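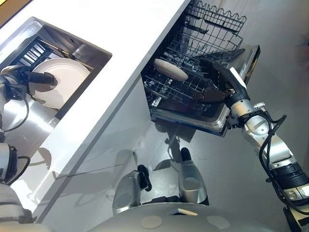

May, kitchen cell, robot no. 2. Started just after 9.

Carrying on from Rin's note re right arm. Complaint was the wrist jogging when it takes the rack, and a cable fault that comes and goes. Mio cleared it twice last week without finding owt.

Power off, brake released, arm moved by hand through the full reach. Cables on the outside of the links go tight at about two thirds lift. Can feel it in the elbow. Whoever re-tied them (me, probably) pulled the second loop too short. Cut three ties, gave it a hand's width more slack, re-tied loosely. Left arm same check, fine, left alone.

Connectors on the module under the right shoulder joint: one not fully home. Reseated. Wiggled the rest. No more faults with the arm waved about, but then it never did it when anyone was looking.

Gripper fingers. Black finger on the right had play at the root. Two screws, both loose, one nearly out. Threadlock and 14 on the small driver, NOT 16 as on the old sheet, 16 is for the Godska wrist and we took that off in the winter. Crossed it out on the sheet by the door. Ecaterina please fix the master copy, I haven't got the login.

Wiped fingers down with the blue cloths. Greasy, dishwasher tablet residue I think. Needs doing at end of every day it's on the dishes, it isn't being done.

Base: hair and a bit of string round one caster, picked out with tweezers. Turns freely now. Others ok. Floor wants sweeping under the dishwasher door before anybody drives over it again.

Re-zeroed both arms after all that. Right was out by a hair at the wrist, left spot on. Saved as new offsets, old ones kept in the same folder with "pre" on the end.

10.40 power up, no faults. Slow speed first, lower rack out and in, right arm only. Then both arms, right on the rack edge, left on a plate in the sink. Wrist jog gone at slow. At normal speed still a tiny twitch when the finger closes, much less than before. Tatsuya reckons it's the grip force ramp and not mechanical. Could be. Didnt touch it.

Misaki wants to know if it can run for the Nagano visitors. Yes at slow, not at normal till the twitch is sorted.

To do
- spare finger screws, order from Linulik, we are down to the last bag
- proper cable clips instead of ties, Onix ones fit the round links if you trim the foot
- try softer ramp with Tatsuya, after lunch if he's in
- log cable fault if it comes back, WRITE DOWN the arm position, don't just clear it
- torque sheet (Ecaterina)

2.15 tried the ramp one step softer. Twitch smaller again but the plate slipped a bit on the left, same setting goes to both hands. Put it back. Need to find where to split them, Rin might remember.

Left powered down, brakes on, key in the drawer.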